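Setting up and resetting a two-arm tabletop station

Lornlow Lab Guides > Working practice > Tabletop stations
Maintained by Samira Khoury. Last checked in June.

This guide covers what to do before, during and after a recording session at a two-arm station. It applies to all the booths on the ground floor, including the two that Taner Ersoy rebuilt with the new posts. If you work at the Azar site, the steps are the same but the power switches are in a different place, so ask there first.

You should have read the general safety sheet and had a walk-through with Yara Hattar or Ziad Bitar. You can't sign off your own walk-through.

Before you power up

1. Check the log sheet for open faults. If the last entry has no initials, treat the station as faulty until you have spoken to the person who used it.

2. Push and pull each arm base by hand with the power off. There should be no play at all. If a mounting plate moves, stop and put a red card on the station.

3. Follow each cable with your finger from the base to the wrist. Look for flat spots, splits and ties that have slipped. The conduit needs enough slack for the wrist to turn fully both ways, but it must not lie on the tabletop where a gripper could catch it.

4. Press the stop button, try to enable the arms, and confirm they stay off. Release it and carry on.

5. Wipe the camera lenses with a dry cloth. Don't use the spray that is kept for the table.

Keep-clear rules

Hands stay behind the front rail while the arms are enabled. This holds for slow moves too, and it holds when only one arm is in use. If something falls over, disable both arms, reach in, put it right, step back and enable again.

Only one person gives commands. A second person may watch and may press stop at any time without asking. Long sleeves are rolled up and lanyards come off.
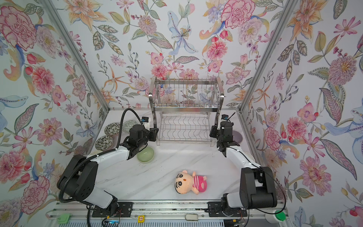 Laying out the table comes next, and most of the faults we log come from this stage. Start with the fixed item for the task, then add the loose items one at a time from the task card. Check the reach of each arm as you go, with the arms disabled. For a dish task the rack goes along the back and starts empty, and the bowls and plates are split between the two sides so that neither arm has to cross the other to get its first item. A plate leaning in a back corner, like the pale lavender-grey one behind the right gripper, is allowed if the card calls for it, but it needs a slow trial approach before you record. Items that are not part of the task, such as the plush doll in the middle, go down last and must also be listed on the card. If it isn't listed, it comes off the table.

Don't stack anything that the card shows apart. Don't swap a plate for a similar one from another box, even if the size looks right.

Running the session

Run one trial at quarter speed and watch the gap between the two wrists the whole way through. If you are unsure about it, stop and move the items. Then record as normal.

Take a break after 43 minutes at most. Lina Karam set this limit after looking through the old logs, where the number of dropped items went up sharply towards the end of the hour. The break is for the operator, so do get up — checking messages in the chair doesn't count.

If a dish chips or cracks, the session ends. Clear the table with the brush and pan, wear the thick gloves, and write the item's box number in the log.

Shutting down

Bring both arms to their rest poses before you cut the power. An arm that loses power in mid-air may drop. Put the loose items back in their box, initial the log and leave the stop button pressed in.

Faults go to Ziad on extension 1434.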